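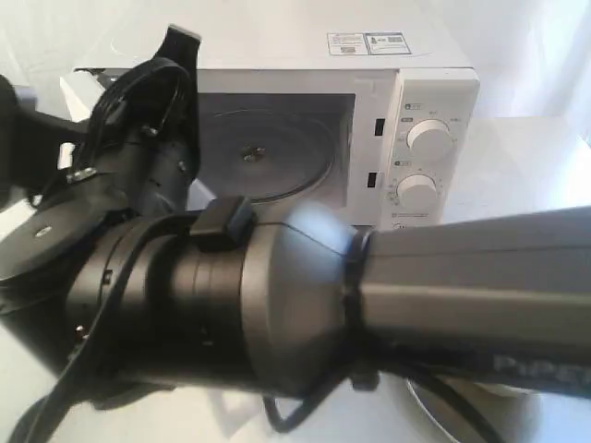 Palitz Kitchen Library opens its microwave shelf in June, and we could not be happier to get these ovens into people's homes. The library, on the ground floor of the Treloar building, already lends pans, slow cookers and stand mixers to 281 households. Microwaves have been the most requested item on our wish list for as long as we have kept one. We went for simple models wherever we could find them, with two round dials on the front and no menus to scroll through, and we check the inside of each one with the door wide open and the turntable out so that the little coupler in the middle of the floor gets a proper look.

The first 100 loans are free. After that, members pay $8 a month, with delivery included anywhere in Treloar.

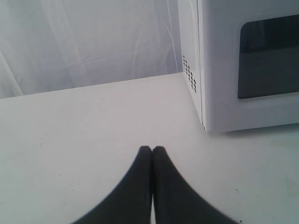
Borrowers can keep an oven for up to six months and renew once. Students, families between apartments and anyone in the middle of a kitchen remodel are all welcome (we already have a few of each on the list!), and you don't need to be a member of the library to put your name down.

"I spent a whole winter cooking on one hot plate after I moved here," said Ngaio Wihongi, who runs the lending desk. "A bowl of soup in two minutes would have felt like a holiday. I can't wait to see these go out the door." 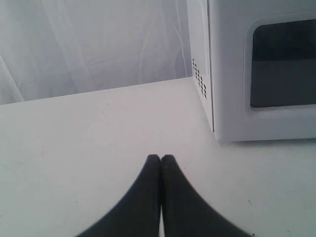
Along with the shelf, we are starting a free evening class called First Meals, taught by Hsiu-ying Hsu at 6:30 p.m. in the Dridimard Room. She covers steamed fish, baked potatoes, rice for one and a chocolate pudding that our staff have now made far too many times. There is also a short session on setting up: which outlet to use, how much air the oven needs on each side, and where to put it down. Her advice is to look for a flat, smooth surface with plenty of clear space, like our own off-white tabletop, so a hot dish has somewhere to land. Class handouts will be available in English, Spanish and Dutch, the last thanks to Marloes Willems. 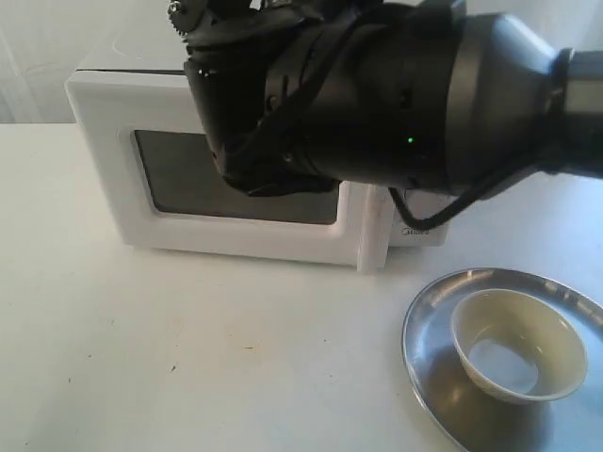
Places are limited and names are taken at the lending desk from 10 a.m. The Nikenico Fund gave $800 toward turntables, plates and lids, and every loan goes home with a lid and a printed card of Hsiu-ying's recipes.

We are still accepting donated microwaves in working order. Please bring the glass plate if you have it, and wipe out the inside first.

Press contact: Aroha Costigan, Palitz Kitchen Library
Donations: Ashok Pathak, at the lending desk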